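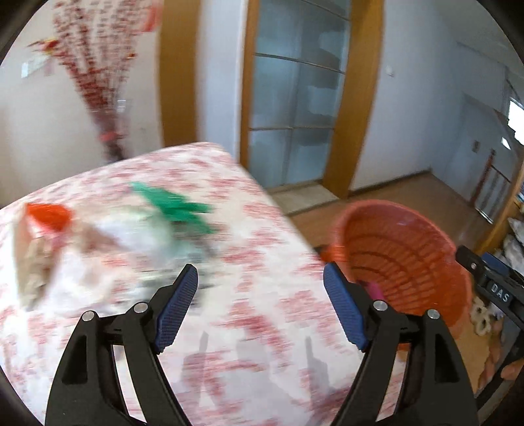
March 21, 2020

Sourdough log, batch four. Terkstead rye starter, day nine since Kaisu handed me the jar.

Up early and the starter had more than doubled overnight! Rubber band was at the old level and the dome was well past it, with a proper fruity smell, a bit like pear. Yesterday it was all nail polish and I was ready to write a gloomy entry, so this is a very nice change. I think the switch to the stone-ground rye is what did it. The white flour feeds were keeping it alive and that was all.

Feed at 6:40: 90 g starter, 90 g rye, 90 g water. Water from the filter jug, left out overnight. Kitchen a little cool so I put the jar in the oven with the light on and the door cracked. (Note to self, put a sign on the oven. Last Tuesday was close.)

Peaked in just over four hours. Float test passed, for what the float test is worth with rye in it. Pirjo says it means nothing at these ratios and she has baked a lot more rye than I have, but I still like doing it.

Dough, mixed at 11:
800 g flour in total, most of it bread flour, the rest whole wheat and a handful of rye
88 percent rye-and-wheat soaker left over from batch three, NOT used this time, too sour, went in the compost
100 g starter
salt at two percent
water held back a little at first, then the rest worked in with the salt

Autolyse for an hour before the starter went in. I keep wanting to skip this step and every time I do it properly I remember why I shouldn't. The dough goes from shaggy porridge to something you can stretch between your fingers, and all you did was drink a coffee. Love it.

Folds: four sets, half an hour apart for the first three, then a longer gap. Wet hands, coil folds in the glass dish. By the third set it was holding its shape and jiggling nicely when I knocked the side. Batch three never got there, it just kept slumping, and I was adding flour by the end in a sort of panic. Efa's advice was to leave the water alone and give it time, and she was right. Efa, if you're reading this in the shared folder, you were right.

Bulk took five and a half hours. I marked the dish with tape and stopped a bit short of where the Vodau method tells you to. Their timings assume a warmer room than mine and I've overshot twice by trusting the clock. There were bubbles along the sides and a couple of big ones on top. Edges domed where they met the glass.

Shaping was the weak point again. First loaf tight and smooth, very pleased. Second one tore along the seam when I dragged it toward me, I think because I'd floured the counter too much and it had nothing to grip. Less flour next time, and a quicker scraper. Both rested in cloth-lined baskets, rice flour on the cloth.

Baked loaf one the same evening to compare. Lid on for 25 minutes, lid off for 20. The ear stood right up! I stood in front of the oven grinning. Color deep brown, nearly too dark at one end, so I'll rotate the pot halfway through the second stage. It crackled on the rack for ages and I made everyone in the house be quiet and listen to it.

Cut it when it was still a touch warm, I know, I know. Crumb is open and even with one tunnel just under the crust, which Lenni thinks is a shaping fault and I think is slight underproofing. Could be both. Flavor is mild with a little tang at the back, and the rye comes through more than I expected from such a small amount. Great with salted butter. Crust a bit thick.

Loaf two is in the fridge overnight, bottom shelf, in a bag. The plan is to bake it straight from cold and see whether the torn seam opens up or seals itself. I'll score it off to the side to give it somewhere else to go.

To try:
- same dough, bulk stopped half an hour later
- preshape with a proper rest, I only gave it ten minutes
- swap half the whole wheat for the spelt from Ahonen, once I've found the bag
- dry some starter on parchment as a backup, Nelli wants a packet of it by April

One question for Kaisu - did you ever keep this starter stiffer? It seems so much happier right after a thick feed, and by the time it loosens up the smell has gone sharp again. I might split the jar tomorrow and run a stiff one next to the wet one for a week. Two jars, same flour, same shelf. I've already washed the second jar.

Discard from this morning went into crackers with caraway. Thin ones good, thick ones chewy. Roll thinner.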